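Chapter 4
Showing Instead of Telling

The first time I tried to program an arm to pick up a block, I wrote 200 lines of code and it still missed. Then a mate at the bench grabbed a controller, steered the gripper over, closed it and lifted. Took him less time than I'd spent naming my variables! I was a bit put out, but I was also sold, and this chapter is my attempt to sell you too.

You can show a robot a task in 2 main ways. You can take hold of the arm and move it yourself (kinaesthetic teaching, if you want the proper name), or you can drive it from a distance with a joystick, a headset or a smaller copy of the arm. Either way you record the joint angles and the gripper state as you go, and that recording is your demonstration.

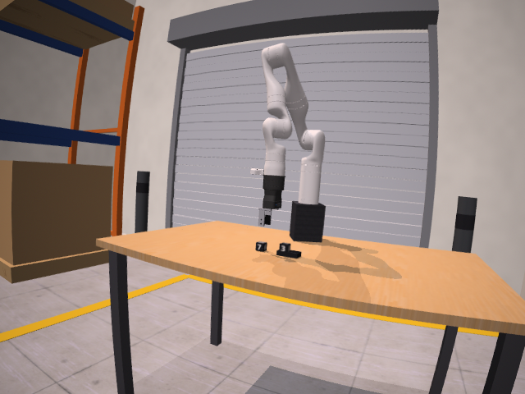 We'll start with remote control, and we'll start in simulation - I like my beginners to crash things that cost nothing. Our practice simulator is called Tallasum, and you'll find the set-up steps in Appendix B. Go slowly on the way down. Most of my own early demonstrations were spoiled in the last few centimetres, when I got impatient and came in crooked, and a learner will copy your crookedness very faithfully.

Before you record anything, do a few practice runs and throw them away. Your hands need to learn the controls before the robot can learn from your hands. Section 4.1 covers mapping the joystick axes to the gripper, and which way is "left" when you're facing the arm.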